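Right, I've been promising a thread on making drinks at home without a proper bar, so I'm doing it while the kettle's on. Short posts, plenty of opinions, sorry in advance!

First thing: put something down on the table. I use a big piece of brown fabric because citrus and syrup get everywhere, and I'd much sooner wash a cloth than scrub a worktop at midnight. Wrinkles are fine. I have never ironed mine and never will.

Second thing: ice. You need more than you think. Then more again. Malsha Rathnayake came over in April and we ran out after 2 rounds, and I still hear about it.

I tip mine into a bowl — a wide, heavy one if you've got it — and only bring it out when everything else is ready (lime cut, glasses out, someone in charge of music). 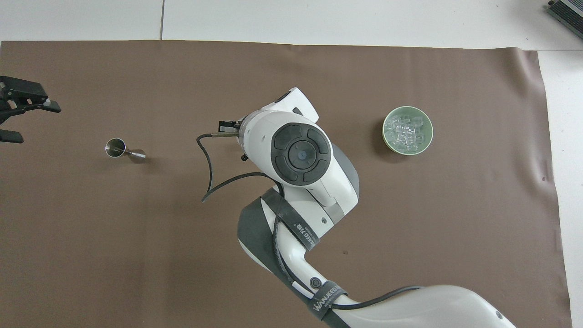

Do you really need a jigger, or will an egg cup do?

An egg cup works for one drink, but you'll never get the second one to taste the same. A basic steel jigger costs very little and takes up no room at all in the drawer.

I got mine from Pruketti, the kitchen shop in Kendstead, along with a strainer I've used maybe twice. Big end for the main spirit, little end for the sharp stuff. Check the sizes on yours though, they do vary!

If you're not drinking, all of this still counts. My favourite at the moment is lime, ginger syrup and a lot of soda — 6 of us got through a whole jug of it before the food was even out.

Rizwan Paul keeps telling me to freeze mint leaves into the cubes. Looks lovely, then you spend the evening picking bits off your teeth. Sorry Rizwan.

Syrup next, when I've bought more sugar. If you've got a ginger one that doesn't go cloudy, send it my way please!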